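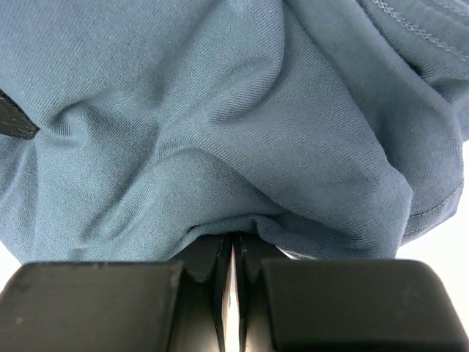

The folding club

At four in the afternoon the corridor outside the technology room at Ueda school smells of floor polish and warm electronics. Inside, the members of the robotics club are arguing about cloth.

The club has spent most of the year on one job: getting a robot arm to pick up a garment from a heap, find an edge and fold it. The work is for Kanatton, a schools contest in which teams are given a pile of clothes they have not seen before and 60 minutes to deal with as much of it as they can. The regional round is in July.

"Blocks are easy," says Yuzuki Okabe, who is in her final year and writes most of the team's software. "A block is the same shape after you pick it up. A shirt is a different shape every time you breathe on it."

Crumpled blue-grey fabric, gripped near the middle and bunched up above the jaws, is what the arm's own camera sees for much of a session. Two narrow black plates hold a pinch of the material, and the rest spreads out over the wide pads on either side. A double row of stitching runs across one corner of the view. To the students, that stitching is the useful part. A seam or a hem tells the program that an edge is close, and once it has an edge it can start to make sense of the rest.

Finding the edge has taken them months. The first version of the program, called Fluvar, looked for straight lines and was badly confused by twill, where the weave itself is made of fine diagonal ribs. It would follow a rib across the cloth and report a hem. The current version looks for stitches and for places where the fabric turns back on itself. It is slower, and the team is still divided over whether that matters.

Yae Kuroda, who teaches design and technology and runs the club, mostly stays out of it. She came to teaching from a firm that made packing machines, and she is strict about two things: the emergency stop is tested before every session, and every attempt is written down, including the bad ones. The log is a paper notebook with a page for each garment. It now holds more than 600 entries.

"They wanted to record only the good grasps at first," she says. "I asked them how they were going to fix the others."

The notebook has settled a few arguments. It showed that the arm dropped garments most often when it took too little cloth, so the students now lower the gripper a few millimetres further before it closes. It also showed that thick hems slipped more than thin ones, which went against what everyone in the room had expected. The younger members spent a fortnight cutting pad covers from different sheets of rubber to see if that helped. Some of them did, on cotton.

Money is tight. The arm was bought second-hand through Anden, a parts supplier that gives schools a discount, and the garments come from lost property and from home. The team has six members, four of whom had never written a program before they joined. They take turns at the jobs: one at the keyboard, one by the stop button, one with the notebook, the others sorting clothes and resetting the heap between runs.

A full fold, from heap to finished stack, can still take up to six minutes. Okabe wants to halve that before the regional round, mainly by having the arm plan its next move while it is still lifting. Kuroda would rather they spent the time on sleeves, which the program handles poorly. They have agreed to do sleeves first and look at speed again at the end of term.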